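Bråten Table Cloth, Charcoal
by Grarnance Home Textiles

Ask us which cloth we use in our own kitchens and you'll get the same reply from everyone in the shop: the Bråten. It's a thick, soft cover for everyday tables, big enough to hang a little over the edges, and it makes a cheap old table feel like somewhere you want to sit down for a long breakfast (we've done it to the one in our staff room and the tea breaks have got longer).

Linnea Tveit drew up the first Bråten for her own family. She wanted something with the warmth of a blanket that would still go in the machine with the tea towels, and she went through a ridiculous number of samples before she was happy. The charcoal came out in October and it has been our favourite colour from the day the first rolls arrived. It goes with pale walls, white crockery, bare wood, brass candlesticks, you name it.

The surface is brushed on one side so it has a bit of fuzz to it. Run your hand across and the shade shifts slightly, the way velvet does. Plates sit quietly on it too! If you have small children who bang their bowls down you will notice the difference on the first morning.

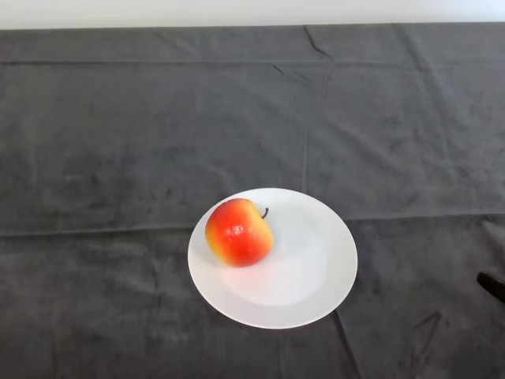
Washing and care

Wash at 40 degrees with similar colours. Leave out the fabric softener, which flattens the pile. Give it a good shake while it's damp and hang it over a line or a door. Tumble drying on low is fine now and then. The cloth is sent out folded, so expect lines across it when you first open it up. They ease with use, or you can hold a steam iron just above the fabric and smooth it by hand. Please don't press down hard with a hot iron — it leaves shiny patches.

Crumbs brush off with a dry hand. For wax, let it go hard, lift off what you can and wash as normal.

On the table

Dark cloth is wonderful under food. Anything with colour in it stands out, so a bowl of lemons or a plate of fruit is really all the decoration you need. Hipólito Maldonado in our Femville shop lays his with plain white plates and nothing else, and it always gets people asking.

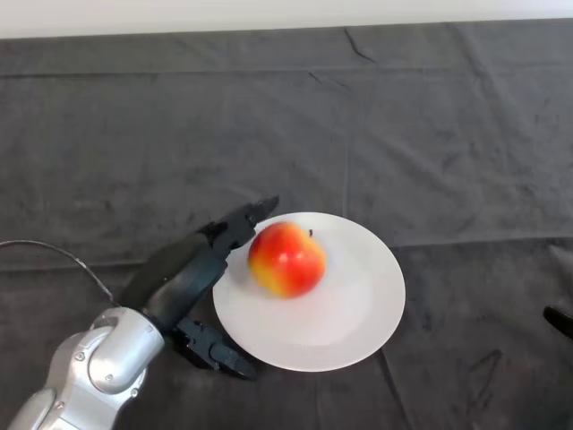

Bråten in charcoal, with a white plate and a red-and-yellow apple.

Details

Colour: charcoal
Finish: brushed on one side, hemmed all round
Matching napkins: sold in packs of 8
Delivery: by post, or collect from Femville until 18.00, Saturday included

Fabric swatches are free, just ask for one at the till or drop us a line.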